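Meia curta Saha, lavanda muito claro — conjunto de 2 pares

Desconfiamos sempre de meias que prometem "conforto total". A Saha promete isso na embalagem, e nós preferimos falar do que conseguimos verificar no armazém da Plorkham antes de as pôr à venda.

É uma meia curta, de tornozelo, em malha fina. O punho termina numa pequena aba levantada atrás, pensada para a meia não descer dentro do sapato. Em ténis de cano baixo cumpre. Em mocassins muito abertos vai ver-se a aba, diga o fabricante o que disser.

A cor merece um aviso. No catálogo chama-se "lavanda", mas quem espera um lilás a sério vai ficar desiludido: é quase branco, com um leve tom azulado conforme a luz. Ao lado de uma meia branca nota-se a diferença; sozinha, nem por isso.

Quanto à durabilidade, a marca fala em 1,000 utilizações. Não temos maneira de confirmar esse número e não o repetiríamos como garantia. A malha marca vincos quando fica dobrada na gaveta, coisa que desaparece no pé.

Dobrar: como o cano é curto, o rolo clássico desfaz-se com facilidade. Resulta melhor dobrar a meia sobre si mesma, num volume pequeno e arredondado.

Lavagem: máquina a frio, do avesso. Secador, só se não fizer questão do tamanho original.

Referência: 948
Tamanho: único (mais um motivo para desconfiar — acima do 42 fica justa)
Trocas: na loja Tastville, com a embalagem fechada
Expedição: até 5 dias úteis

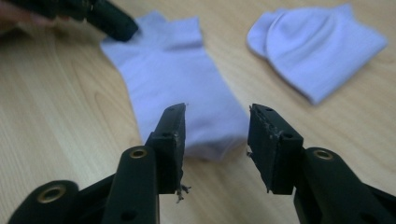

Saha ref. 948: uma meia estendida e outra dobrada, sobre mesa de madeira clara.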